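Meltstead > Workshop notebook > Releases

2023-11-28

Remix EP for Juntunen, day two of prep. Stems for all four tracks are off the old drive and renamed. Track three was bounced at the wrong tempo, so I did it again from the session file. 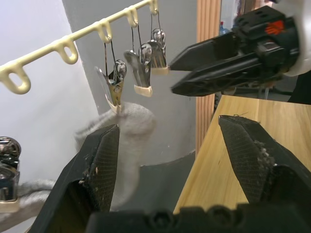
Download page next. The free limit is set at 3,000 and the mailing list stands at 3,679, so we either raise the limit or let the last ones stream it. I'd raise it. The sleeve needs a flat colour behind the title, and the grey of the knitted sock under the metal clip would do, with the cream of the bar for the lettering. Tried both on the Pidix template and the small type still reads.

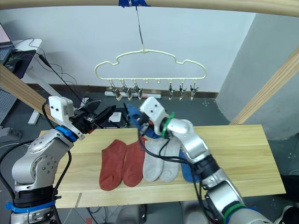
Blue sock in the gripper, hanger session.

Kudulia mix came in 2 dB hotter than the rest. Turned it down and left the limiter alone. The vocal is still buried in the second verse. Have asked for a version with the synth pad lower.
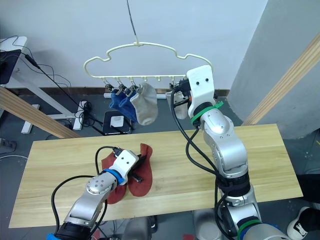
CASSETTES

Run of 200, 100 of them held back for the December shows. Side B is short by one track, so the instrumental goes on the end.

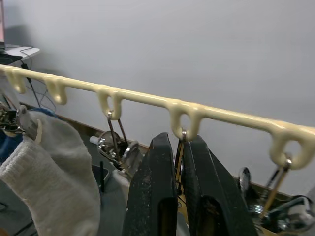 It fades early, before the last chorus. Check the full-length file before sending anything to the duplicator. Labels still to proofread.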